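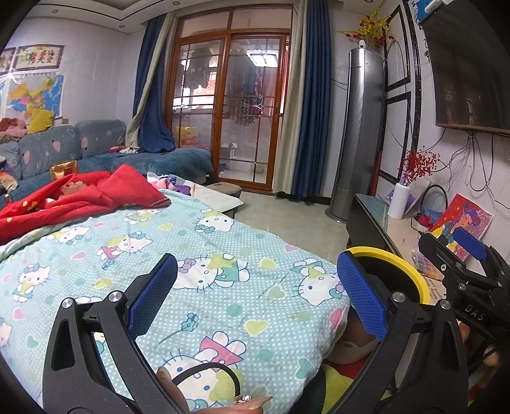 One gripper opens over the duvet, blue pads facing in.

Folding trial, the afternoon session

Li-hua Wan had written the protocol on the back of a power bill. Gripper A, then gripper B, alternating, 16 grasps each. Grasp, lift to the height of the sofa arm, hold for nine seconds, release. Any slip was to be recorded as a slip. There was no column for near slips, and Hidayah Sopacua had already asked for one.

"If you add a column you have to go back and fill it in," Li-hua said.

"I remember them."

"You remember 11 grasps?"

Hidayah did not reply. She closed the fingers on a fold of the duvet, over the face of one of the cats, and lifted. The pads took the fabric evenly. At the seventh second the fold crept toward the tips and stopped.

"Near slip," she said.

Li-hua wrote "held".

They had shared a bench at Jarniditz for two years and had disagreed about tolerances for most of it. Hidayah favoured the looser pivot — it let the fingers settle on thick cloth. Li-hua favoured the tighter one, which closed on the same line every time and could be modelled. Rakiya Tamuno wanted a single recommendation by six o'clock and had said she did not mind which.

They moved on to the red blanket. Gripper A held. Gripper B held, then let go at the fifth second, and the blanket dropped back on the bed with very little sound.

"That's yours," said Hidayah.

"I know whose it is."

Li-hua entered the slip. She looked at the sheet for a while, then ruled a narrow line down the right-hand margin and wrote "crept" at the top of it.

"From grasp one," she said. "Slowly, please."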